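Plastic Plates: How to Keep Them Out of the Trash a Little Longer

Posted 02/02/2019 by Ya-wen Lui

I own 11 plastic plates and I have never knowingly bought one. They come home from picnics and block parties, they get left behind by nieces, and they breed in the cabinet over the fridge. Since they plan to outlive me, I've learned how to look after them.

Spaghetti stains

Tomato sauce loves plastic the way my brother-in-law loves my couch. Rinse the plate in cold water first. Hot water sets the orange. Then make a paste of baking soda and a little water, spread it on, and go do something else for an hour. Scrub with a soft cloth, never the green side of the sponge. If there's still a blush, leave the plate on a sunny windowsill for a day or two. April sun is fine; you don't need a heat wave.

The onion smell

White vinegar and warm water, half and half, overnight. Your kitchen will smell like a pickle until breakfast. Rinse well, dry well, and don't stack until the plates are dry all the way through, or you will trade the onion smell for the damp basement smell.

Scratches

You can't get them out. I tried toothpaste, car polish and a product from Gorisine that cost more than the plates. Once the surface is rough enough to catch a fingernail, retire the plate from food. It can go under a flowerpot, hold wet paintbrushes, or catch screws while you take apart the toaster.

Dishwasher

Top rack, if the back of the plate says so. If the back of the plate says nothing, wash it by hand. I ignored this in Winanville, at a rental with a very enthusiastic dishwasher, and produced a set of five shallow bowls.

Microwave

Same rule, stricter. I don't care what your cousin does.

Sorting trays for small stuff

Old plates earn their keep at craft time. Give each color a job: one for pieces you're using, one for pieces you aren't, one for pieces nobody will admit to chewing. Foam letters, beads, buttons and puzzle bits all stay put better with a rim around them, and cleanup is a matter of tipping the plate into a bag. Qianru Dai down the street once tipped 200 beads into a heating vent, so do your tipping over the table.

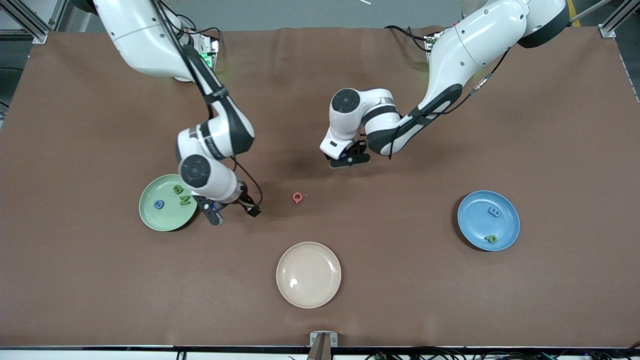
Green, blue and peach plates, with letter pieces scattered among them.

If the letters get grubby, swish them in a bowl of soapy water and lay them out on a dish towel. Skip the dryer.

Storage

Stand plates on edge in a file sorter, the wire kind from any office store. Mine came from the Nerville thrift shop with somebody's tax folders still in it. A flat stack works too, but the plate you want will be on the bottom.

Next time: lids, and where the other half of them went.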